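The Grenalley pedestal fan quit in June, in the middle of a warm week, and I finally got around to the motor on Saturday. It had been making a dry scraping noise at low speed since spring. I paid 50 dollars for it used, so I didn't feel like paying a shop to look at it.

It's a direct drive fan, so there is no belt or gearbox to deal with. The motor is a flat round thing behind the blades, a disc-shaped rotor and a ring of copper windings. Four screws hold the cover on. One of them was stripped and I had to cut a slot in the head with a small saw before it would turn. That took longer than the rest of the disassembly put together.

Once the shaft clip was off, the rotor lifted out with a firm pull. The magnets are strong, so keep your fingertips out of the gap. I had dirt and hair wound around the shaft behind the bearing, and the bearing itself felt rough when I turned it by hand. The windings looked fine. No dark spots and no burnt smell, and the meter gave the same reading on all three pairs of leads.

I have another motor from a Kvaran fan that died a couple of years ago, bought for parts and never used. Spreading out parts from motors like these takes up more room than you'd think.

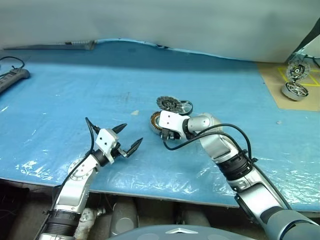
Motor parts on the table, with the copper windings on the plastic and more parts on the taped cardboard.

I like plastic film over the work surface for this kind of job. Old grease gets into everything, and the film can go straight in the trash afterward. The cardboard is for parts I want kept apart from the rest. I've mixed up washers before and ended up with a fan that wobbled.

The new bearings came from Skondik, 2 in a pack. I cleaned the shaft with alcohol, polished off a little rust with 400 grit paper, and pressed the bearings in using a socket of the right size and a vise. Don't hammer them. I did that on the Kvaran and it was never quiet again.

Putting it back together took 20 minutes. The fan now runs on all speeds and the scraping is gone. There's still a faint tick on the lowest setting, which I think is the front grille. I'll put some foam tape under the clips next weekend and see if that takes care of it.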